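Term Deposits and Savings – Frequently Asked Questions
Fendier Savings, updated Apr 14, 2026

What is a term deposit?
You give us an amount of money for a fixed time, and we pay you a fixed rate of interest. The rate is agreed on the first day and it does not change, even if our published rates go up or down later.

What is the smallest amount I can deposit?
The minimum is $995. There is no fee to open the deposit.

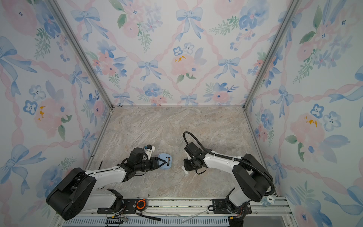
When is the interest paid?
For terms of six months or less, it is paid at the end. For longer terms you may choose monthly or yearly payment. Monthly payment has a slightly lower rate, so please compare both before you sign.

Can I take my money out early?
Yes, but you must give us 31 days' notice in writing, and the interest will be reduced. The reduction depends on how much of the term has already passed. In a case of hardship – for example serious illness – please call us first, as the notice period can be made shorter.

What happens on the maturity date?
We write to you 14 days before. If we receive no answer, the deposit is renewed for the same term at the rate of that day. You then have a grace period of six business days to change your mind without any cost. 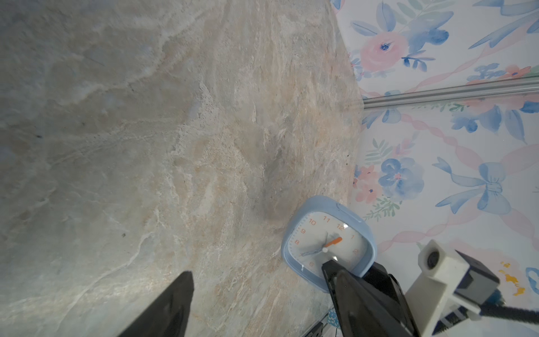 Pale veined stone beside a floral wallpaper.

Do I pay tax on the interest?
In most cases interest counts as income in the year when you receive it. We send a yearly statement each October. For your own situation, it is better to ask a tax adviser.

Can two people hold one deposit?
Yes. Both must sign the application, and both must sign again for an early withdrawal.

Who can I contact?
Noura Salameh and Harish Joshi answer questions about deposits, on extension 420.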